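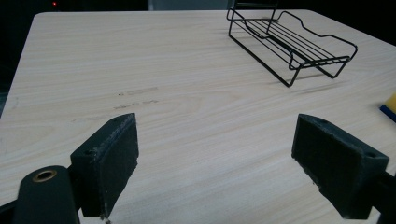 New on the boats this autumn: a children's room on the Matheson

From 27 October 2024 the river ship Matheson has a room for children between four and 10 years old. It is on the lower deck, next to the small library, and it is called Findside. Families who travelled with us before will remember this place as the card room. The card players have moved upstairs to the bar, where the light is better in any case.

The idea of Findside is a harbour town where something is always missing. One day it is the lighthouse keeper's lamp, another day it is the mayor's parrot. The children get a paper map when they come in, and they look for the missing thing through the whole session. There is a small ship's bridge with a wheel and a speaking tube, a post office with stamps, and a climbing net which is low enough that the youngest ones can use it too. In the afternoons there are also crafts. In the first weeks they will make signal flags and knots, and later also puppets for a play on the last evening.

The room was designed by Kenna Cairns, who has made play areas for two ferries and for a swimming pool in Trokov. She told me she did not want any screens in it. "Children on a river have a window which changes all the time," she said. "I wanted the seats to look at the window." So there is a long bench under the three windows on the port side, with cushions, and a box of binoculars at each end.

Rostislav Kolář is leading the children's team. Many of you know him from the summer sailings, when he did the evening quiz. He has two colleagues with him, and all of them speak English, Czech and German. Between them they also have enough French for the most necessary things.

Opening hours

On sailing days Findside is open in the morning from 9 until noon, and again from 2 until 5. When the ship is in port, only the afternoon session takes place, so that families can go on the excursions together. There is one evening session on each trip, with supper, which starts at 7. For this evening you need to put the child's name on the list at reception before lunch.

The room can take 26 children at one time. On the October sailings this should be enough for everybody, but in the school holidays it may happen that you must choose between morning and afternoon. Brothers and sisters will always be put in the same session if you ask for it.

Children under four are welcome too, as long as a parent stays with them. We cannot change nappies for you, I am sorry. The changing table is in the washroom opposite.

What does it cost

The day sessions are included in the price of the cabin. The evening with supper costs extra, and you can pay it on board together with your drinks. Please tell us about allergies when you book and then once more when you bring the child, as the kitchen prepares the plates separately.

For older children we do not have a room yet. They can borrow board games and table tennis bats at reception, and on the Trokov stop there is a guided bicycle ride which takes children from the age of twelve. Helmets are provided by Tendix, our bicycle partner in the town, but small sizes go quickly, so bring your own if you have space in the suitcase.

The spring timetable for Findside will be in the next newsletter.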